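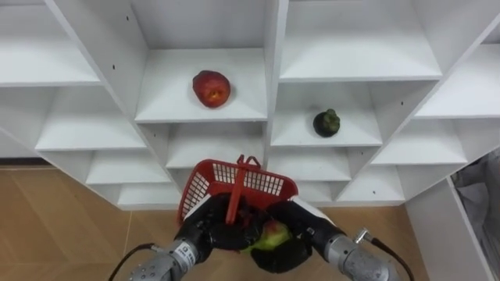

Auditorium Pre-Opening Safety Checklist, Screen 2, Nallthorpe Cinema

Last updated: 2026-09-09
12 shares | 4 comments

Complete before the first public showing of an action title and again after any change to the sound or seating. Mark each item Pass, Fail or N/A. A Fail on items 1 through 4 closes the screen until it is corrected and signed again.

Inspector: Yevdokiia Sirko
Second signature: Fedir Antoniuk
Program at time of inspection: Zakharchenko, then the Grevard double bill
Licensed seats: 426

1. Exit doors. Pass.
All four open fully with one push. The rear left door closes slowly. Closer adjusted, no further action.

2. Exit signs and aisle lights. Fail, corrected.
Two step lights out in row K. Replaced and retested with the house lights down. Check that signs stay readable during a full white screen and during a full black one. Long car chase scenes are a poor test because the light level keeps changing.

3. Emergency lighting on battery. Pass.
Held for the full test period. Log sheet is in the booth binder.

4. Fire alarm and projector cutoff. Pass.
Picture and sound stopped when the alarm was triggered. House lights came up to full. Repeat this test with the Zolum trailer reel loaded, as that reel runs from a separate player and was left out of the January inspection. 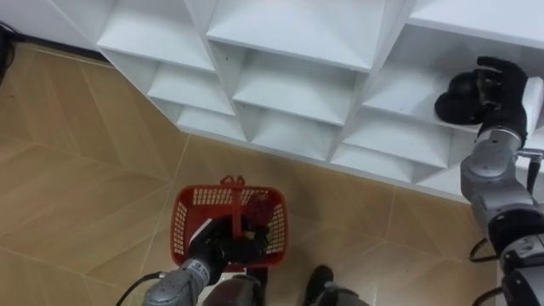
The separate player must also drop out on the alarm signal. If it keeps running, pull its power at the rack and mark the item Fail.

5. Sound level. Pass with comment.
Measured at the center seat, row H, during the bridge explosion in Zakharchenko. Peak reading 100 dB. The fader had been raised for the dialogue in the first reel and left there. Return it to the house mark before each show.

6. Subwoofer mounts and ceiling tiles. Pass with comment.
No loose hardware. One tile rattles above row C under heavy bass. Work order 3166 opened.

7. Seats and armrests. Fail.
Seat F14 does not fold up and narrows the row. Taped off. Do not sell until repaired.

8. Wheelchair spaces. Pass.
Clear floor, clear sight lines, companion seats in place.

9. Strobe and flashing light notice. Fail, corrected.
The second Grevard film has a nightclub shootout 53 minutes in, with repeated flashes. Notice now posted at the box office and at the auditorium door. It also needs to go on the web listing.

10. Booth. Pass.
Extinguisher in date. Port glass clean. Exhaust fan running.

Comments (4)

Tamara Hrynyshyn
Is F14 the same seat that was repaired in January? If so, replace the hinge.

Yevdokiia Sirko
Same seat. New hinge requested.

Inmaculada Carretero
Web listing now carries the flashing light notice for both Grevard titles.

Atieno Mfinanga
Item 5: please record the fader number as well as the reading. The last three sheets left it off.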